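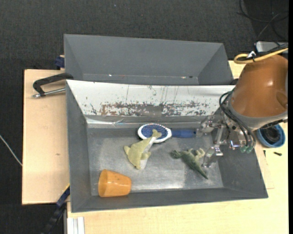
**Item 2: Grasp examples, Gondis bin.** Saodah asked for 75 more examples before April. Pylyp doubts they'll help. His view is that the set leans on easy items, and a hairbrush, a plush dolphin and a plastic cup lying in plain view teach the model little about clutter. The dolphin's tail over the brush is the sort of overlap he wants more of.

Saodah said 68 were logged as good. Pylyp asked who judged "good". No answer recorded.

**Action:** Pylyp to recheck 10 at random. No new colour labels until then.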